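Off the Table and Onto the Rail: My Winter With the Markers

17/08/2020

I should confess that I bought the tablecloth first and everything else came along behind it. It was in the end-of-roll bin at Smits, pale with grey-green leafy stems and little flowers all over, and I'd carried it to the counter before I'd worked out what it was for. I had a perfectly good table with a perfectly good cloth on it. What I also had was a craft corner that hadn't seen its own surface since June, and somewhere on the tram home the two thoughts bumped into each other.

If you colour, letter, scrapbook or share a house with somebody who does, you'll know about markers. They roll. They go under the couch and into the fruit bowl, and the pink one is always the one with its lid off. I'd tried jars (too tall, they tip), a cutlery tray (lovely until you need cutlery) and a zip-up case from Zelent that cost me $58 and closed properly for a fortnight. The trouble with all of them was that they sat on the table, and I didn't want anything living on the table. I wanted the colours I was using and nothing else.
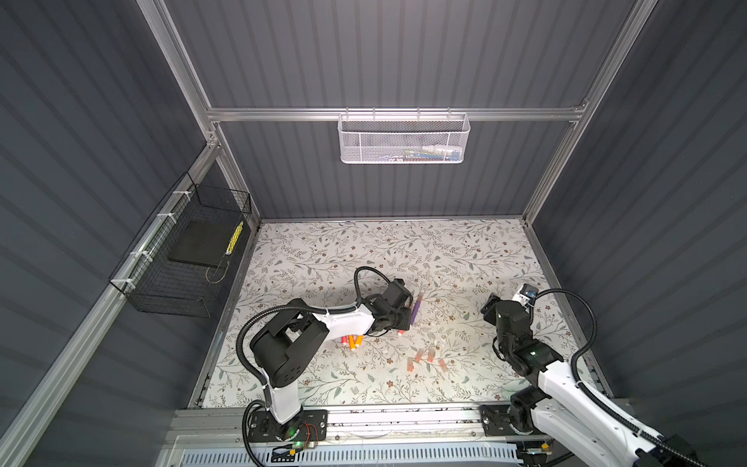 So, baskets that hang. I'm late to the party on these, I know, my sister-in-law has had them in her laundry for years, but what a difference it makes having storage up at eye level! A shallow one is best. Deep baskets are where glue sticks go to die, because you can't see past the first layer and you end up tipping the whole lot out to find the rubber. With mesh you get a bit of a peek at what's inside before you go rummaging, and the dust falls through — well, most of it does.

Hooks are the easiest way to hang one if you've got a rail. You lift it off, take it over to the couch, and put it back when you're finished. Where there isn't anything to hook over, cable ties do a very respectable job and cost next to nothing. Snip the tails short, though. I left mine long for a week and snagged a good jumper.

Then there's the sorting, which I'd been dreading and ended up doing with a pot of tea and the radio on. Every marker got a scribble test on the back of an envelope. Dry ones went in the bin, and the ones that were only sulking got a night lying flat with the lid on tight, which brought back a turquoise I'd written off. The rest I grouped by how often I reach for them. I did try rainbow order first and it was gorgeous, and it lasted until I drew something.
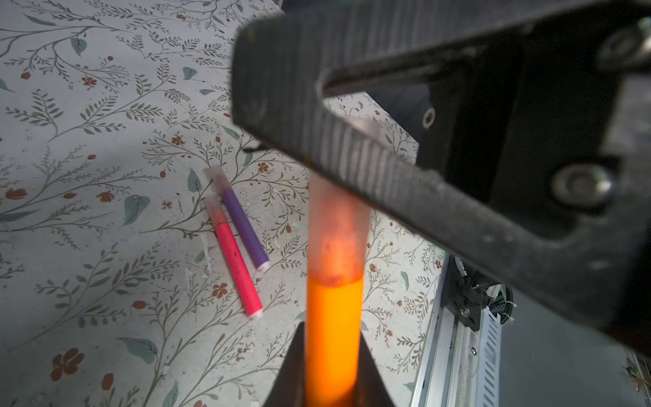

Brights are my weakness. Give me an orange and a really loud pink and I'm happy for an afternoon, and I do love them against a quiet cloth with a bit of leaf in it. A plain white cloth shows every slip of the hand and a dark one swallows your lids. A small print, all twigs and sprigs, hides a multitude. I've got a streak of Mamora violet on mine that I can only find if I go looking for it.

You do lose things on a busy pattern, I'll grant you that. White caps vanish, and so does thread. I've taken to giving the whole surface a sweep with my palm before I get up, and anything my hand finds goes back in a basket there and then. 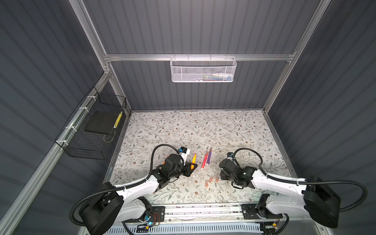

White mesh hooked over the back rail, black wire grid tied along the left-hand side.

I'd suggest a second basket if you've the room for it, and a different sort from the first. One for the small jumble, one for flat things. Flat things are the real pests in my house: stencils, foam squares, the cutting guide that slides down behind the heater. In an open grid they can lie down and you can see them from your chair. I found a decent wire one at the Brotunholm market for $9, a bit bent at one corner, and straightened it over my knee.

The whole lot took me a weekend, if you count the hour I spent drawing gum leaves when I was meant to be sorting. The old cutlery tray has gone back to holding cutlery. My next job is the ribbon drawer, and I've been putting it off by rearranging the greens.

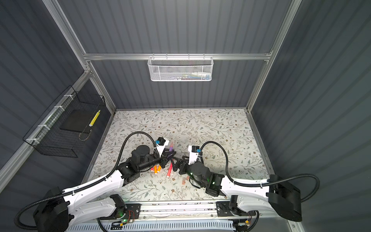 Should markers be stored standing up or lying down?

Lying flat suits most of them, especially double-ended ones, as the ink stays even from tip to tip. Single-tip markers can stand if you're short on space, but point the tip downward and check that the cap has clicked on.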